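Finger pad wear and bottle slip on the two-arm bagging cell
Forum: Grippers and End Effectors
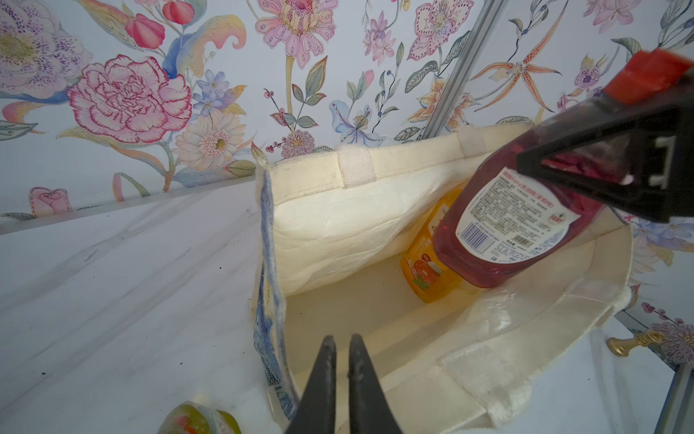 Right gripper over the bag with the red bottle, from the left wrist camera.

dagdelen_b
Two arms, parallel two-finger grippers, grocery bagging into a canvas tote. The finger faces are scuffed and I am getting slip on smooth bottles, mostly when the bottle is tilted to go in past the rim. Pads were last changed in August. Current setting is 15 N closing force. I can go higher but thin-walled bottles start to buckle. Change pads first or raise force first?
Bülent Dağdelen, Pirka cell

ersoy_tools
Pads. Wipe them with isopropyl before you decide, though. Soap residue on a finger looks the same as wear in the slip log. Check the clamp screws on the bracket while you are in there. Ours back out.

flaraddale6
Disagree. Scuffing on a matte finger is cosmetic until you can feel an edge with a fingernail. With a full bottle held at an angle the weight sits off the grip line and it rotates. New pads won't fix that. Grip nearer the center of mass and reduce the tilt.

ersoy_tools
He has a soft bag with a rim that folds in. Reduce the tilt and the bottle base catches the lining. I would rather have friction than a straight approach.

flaraddale6
Then raise the approach height and tilt later. Same path length.

plelik_maint
Both of you are skipping calibration. Close the fingers on a 13 mm gauge block and read back the width. If left and right disagree by more than 0.2 mm, rezero before touching anything else. A worn pad shows up there too.

dagdelen_b
Cleaned both sets and did the gauge block. Left is fine, right reads 0.6 mm over. Two clamp screws on the right were loose. Tightened, rezeroed, force unchanged. Running a batch tonight with the old pads.

flaraddale6
Post the slip count with the grip height. Without the height it doesn't tell us much.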